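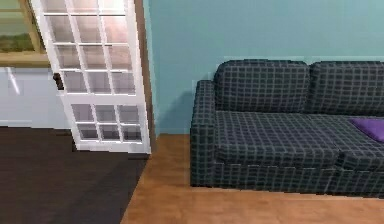
Rendu 3D : la porte vitrée blanche, entrouverte.

Rapport de projet – Clip « Grarnovska »
Atelier musique et image, rendu du 14/04/2026

Bon, je commence par le plus simple : le projet, c'était de réaliser le clip d'une chanson existante, du choix du morceau jusqu'à la mise en ligne. J'ai pris « Grarnovska », le deuxième single de Vestport, un groupe de synthpop que j'écoute en boucle depuis le lycée (oui, je suis totalement partiale, je l'assume dans tout le rapport !). Le groupe n'avait jamais sorti de vidéo pour ce titre, juste une pochette fixe, et je trouvais ça vraiment dommage pour un refrain pareil.

Côté musique, le morceau dure un peu moins de quatre minutes et il est bizarrement construit. Le pont arrive très tôt, avant le deuxième couplet, puis la batterie disparaît complètement. J'ai passé deux soirées à écouter ça au casque en notant les changements sur une feuille, et c'est là que j'ai décidé de caler le montage sur la basse plutôt que sur la voix. La voix traîne toujours un peu derrière le temps. Si on coupe dessus, tout paraît en retard, j'ai essayé, c'était affreux.

Mon premier découpage comptait 22 plans. Trop ! À l'écran, ça donnait une bande-annonce, alors que la chanson est plutôt lente et boudeuse. J'en ai gardé 7, beaucoup plus longs, et j'ai laissé la chorégraphie du refrain se dérouler sans coupe. Les danseuses du club de la fac ont répété trois après-midis dans la salle Besnard, qui résonne énormément (ça ne s'entend pas dans le clip, mais pour donner les départs à la voix, quelle galère).

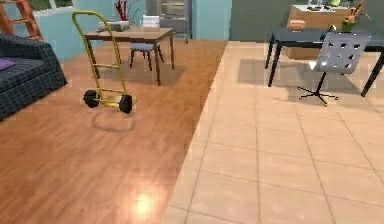 Pour le deuxième couplet, j'avais prévu des paroles incrustées façon karaoké, et j'ai abandonné l'idée au bout d'une semaine. La typo mangeait les visages. À la place, il reste un seul mot, « reviens », qui s'affiche sur la dernière note du synthé. C'est le passage dont je suis la plus contente, et aussi celui qui m'a pris le plus de temps, avec un décalage de deux images que je voyais à chaque lecture.

La mise en ligne s'est faite sur la chaîne de Wustitel, l'association des étudiants en musique. On en est à 2 083 vues, avec des commentaires plutôt gentils et une longue dispute entre fans pour savoir si la version de l'album est meilleure que celle du single. (Celle de l'album, évidemment.)

Ce que je referais autrement : l'étalonnage, trop bleu sur les refrains, et le générique, illisible sur téléphone. Le groupe joue en June Session, son petit concert annuel, et j'aimerais proposer une version remontée d'ici là, avec le pont un peu plus calme. Les fichiers de montage et la feuille de découpage sont dans le dossier joint.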